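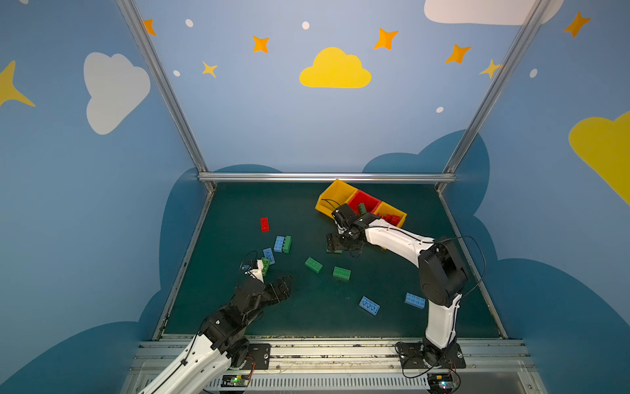

Bricks and bins on the green table, sorting still going on.

Sorting Toy Bricks by Color: What We Learned About Tidying Up
Project report by Zlata Kobzar and Vivek Upadhyay
2022-08-26

14 shares | 3 comments

So our project was about tidying, and yes, we know how that sounds! We wanted to find out what makes a pile of toy bricks easy or annoying to put away, and we ended up caring about it way more than we planned. I (Zlata) did most of the writing and Vivek did the log sheets and the chart.

We used the big kind of brick with round studs on top, the ones little kids can't swallow. Three plastic bins stand at the back of the table, a red one between two yellow ones. Having two yellow bins was not a clever design decision. We asked for three different colors and the store cupboard had what it had. It gave us our first real question, though – do people expect the bin color to match the brick color?

They really, really do. If you hand someone a red brick, they go for the red bin without thinking. We had a rule card on the wall for the first week that put the red bricks in the yellow bin on the right and the green ones in the red bin, and our testers groaned every time. In the picture you can see the rule in use, with a bunch of red bricks in that yellow bin and a green one standing in the red bin. The other yellow bin looks empty there. That one was for light blue.

Our setup went like this. We tipped the bricks out, started the timer, and wrote down which bin each brick went into. One brick in the wrong bin counted as one mistake, even if it got moved later (Vivek wanted to forgive those, I didn't, I won). Altogether we logged 2,298 bricks put away over 207 rounds. We had been aiming for 1,000 bricks, so we're pretty proud of that.

What came out of it:

Mismatched colors slow people down a lot at first. By the end of a session most testers had stopped complaining, but they still glanced at the card.

Green was the worst color for us. Our tabletop is dark green and we did not think about that at all when we set it up. A green brick lying flat is easy to skip over, and it was usually the last one to get picked up. Red bricks on that table basically shout at you.

Bricks that touch each other are a pain. When a light blue one and a green one lie right up against each other, people tend to grab at both and then have to sort out what they've got. We'd like to test this properly, with the bricks placed the same way every round.

I also want to mention the walls, which are pale blue with stars, dots and clouds on them. Everyone who visited liked them. Vivek thinks they're distracting and wants plain gray for part two – we are still arguing.

If we get the table again in January, we'll swap the tabletop for something lighter and put the bins in a straight row facing you, instead of slanting off to the right like now. And I'm going to find a blue bin if I have to buy it myself.

The full log sheets are in the blue folder on the project shelf, and the chart is pinned up next to them.

Contact: Zlata Kobzar or Vivek Upadhyay | © 2022 | Back to top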